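Kondico Slim Power Bank - two months in my bag

Posted Aug 9, 2019

I am not somebody who gets excited about batteries. My sister is the one with a drawer full of cords, and for years I just borrowed hers whenever I visited and went home with a full phone and no intention of buying anything. But this spring I started taking the long bus out to Plaltitz twice a week, and by the return trip my phone was always down to a sliver, usually just as I needed it to show my ticket. So I went looking, and after a good deal of dithering I came home with the Kondico Slim.

I bought mine at Carrasco, the little electronics place next to the bakery, where Nizar Semaan let me hold three or four of them before I made up my mind. I do recommend doing this if you have a shop nearby. Pictures online give you no feeling for weight, and weight was what I cared about most (I already carry a book, an umbrella and usually somebody's leftovers in a glass dish). The Kondico sits nicely in the palm, has soft corners that don't dig into you through a pocket, and feels solid without being a brick. He also showed me a Sokitz that cost a bit less, but it had a rubbery coating that picked up every bit of lint in the store, and I knew what it would look like after a week with me.

Charging the thing itself is slow. I plug it in after supper and it is ready in the morning, and I have stopped checking on it before bed. If you are the sort who remembers at the last minute, this will annoy you, and I'd point you toward something faster. I am a creature of habit and it suits me fine. Once full, it takes my phone from nearly dead to full 2 times, with a little left over that I've never been able to make much use of. My husband's tablet is another matter - it drank the whole battery on a single train ride and was still asking for more.

The instruction sheet deserves a grumble. It is one piece of thin paper folded up so small that I tore it getting it open, and it has the same four sentences in 11 languages. None of them tell you that a short press on the button turns the lights off again. I found that out from my friend Amancay Retamal, who has had hers since last August and carries it everywhere, even hiking. Hers has picked up a fair number of scratches and a small dent from a fall onto rock, and it still works as it should, so I feel good about how long mine will last.

I will say it gets warm if I leave it charging under a cushion, so I don't do that anymore. On a table or in an open bag I hardly notice it. The cord that comes in the box is far too short, fine for keeping the phone and the battery together in a purse, but no good at all if you want to read in bed with the battery on the nightstand. I bought a longer one on my second visit to Carrasco and have been much happier.
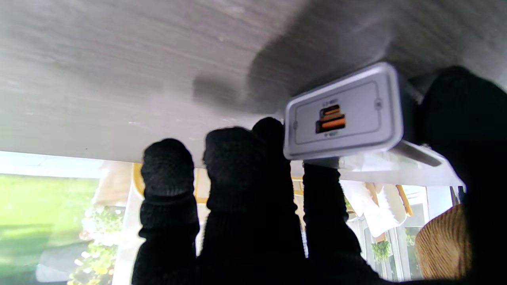

Ports are where I have the most to say, because I use this by feel a lot of the time, on a dark bus or at the bottom of a bag. A power bank can have all the capacity in the world and still drive you up the wall if you can't find the right hole for the cord. I'm fond of the bright orange inside the two ports on the end, one stacked over the other, with the lower one in the photo wider and stronger in color than its neighbor. Against all that silver and light gray it's an easy thing to spot, even when I've left my glasses in the other room. The labels beside them are a different story. They are tiny, and I gave up on reading them the first evening and simply learned which port was which. The end panel sits back a little inside its shiny rim, too, so a cord with a very fat plug may be worth trying in the store before you pay.

That shiny rim does collect fingerprints, by the way. I give it a wipe with the cloth from my glasses case when I think of it, maybe every other Sunday, and it comes up lovely.

Would I buy it again? Yes, and I nearly have, as my nephew Damián Ojeda has been hinting about his birthday since he borrowed mine for a weekend. I'd take a longer cord and bigger printing over any fancy new feature, if anyone at Kondico is reading. For bus rides, waiting rooms and long afternoons at the ballpark, though, it has been a good companion, and I have shown my ticket to the driver every single time since.

Four stars from me, and I'll add a note in the winter once I've seen how it does in the cold.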